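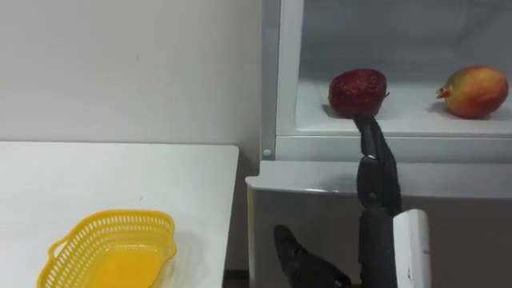 Written by Oda Halvorsen, with corrections from Gudrun Moen
Last updated May 28, 2021
Filed under: Kitchen set-up > Fruit and veg

Part 4. Setting up the fruit shelf and the basket

By now the unit should be standing level against the wall and wiped down inside (if it isn't, go back to Part 3, I'll wait). This part is the fun bit! We're going to use the open upper compartment for fruit, and the table next to it as the spot where fruit lands on its way in and out. I've set mine up with the corner of the table close to the unit, so moving a mango from basket to shelf is one short reach.

What you need: the unit, a table or counter beside it, a shallow basket with holes in the sides, a soft cloth, and your fruit. My basket is a bright yellow plastic one and I love it, partly because I can find it from the other end of the house.

1. Clear the table next to the unit. Everything off, crumbs too. Leave a strip at least 25 cm deep along the side you'll be standing at.

2. Put the empty basket near the front edge of the table with a handle pointing out to the side. I used to push it right back to the wall and then lean over it every single time, and Gudrun finally asked me why on earth I was doing that.

3. Wipe the shelf one last time and let it dry completely. Fruit sitting in a puddle goes soft underneath and you won't notice until you pick it up. Ugh.

4. Set the big round fruit toward the left side of the shelf and the longer one over to the right. The dark red bumpy one goes left in my kitchen, the red-and-yellow one right, and there's a good stretch of bare shelf between them. Please don't let them touch! One bad spot spreads fast, and it's much easier to grab something when your whole hand fits around it.

Note: If a fruit wants to roll, turn it until it settles on its flattest side. If it still rolls, your unit isn't level (Part 3 again, sorry).

Caution: Don't load the shelf with heavy stuff like melons or full jars. I keep mine under 600 g apiece, a number I picked by feel after Gudrun's pineapple incident in October.

5. When you want something for the day, bring it over to the basket and lay it down gently on its side. Don't drop it in from above, the floor of these baskets is solid and a ripe mango bruises from hardly any fall at all. I park mine up against the right-hand side, by the handle nearest the unit, and that leaves the rest of the basket open for whatever comes next.

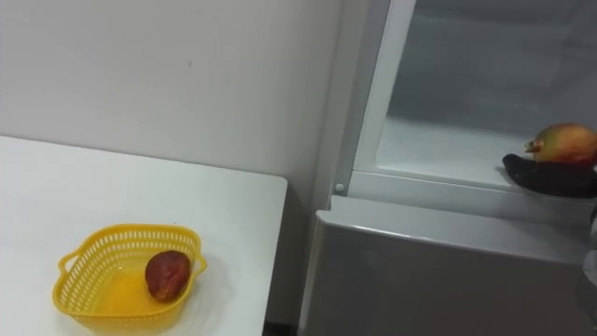 6. Check the fruit in the basket every morning. Press lightly near the stem end with your thumb. A little give means eat it today. Lots of give means smoothie, right now, stop reading. Dark mottling on the skin by itself doesn't bother me, I go by feel and smell.

7. Rinse the basket when it's empty, and get a soft brush into those little openings in the sides. Juice dries in there and turns to glue. Warm water and a drop of dish soap is plenty. Mine has never been in the dishwasher and I'd rather not find out!

Caution: Carry the basket with two hands if there's fruit in it, one on each handle. They're short handles and wet fingers slip.

Note on the white frame: Skip the scrubbing pads when you wipe around the compartment. They dull the finish, and the dull patch then picks up every fingerprint in the house. A damp cloth does it, and go easy around the small round knob on the left side of the frame, where grime likes to collect in a ring. A cotton swab gets it out.

If you're storing berries or anything already cut, those need a lid and a different spot altogether, and I cover them in Part 5.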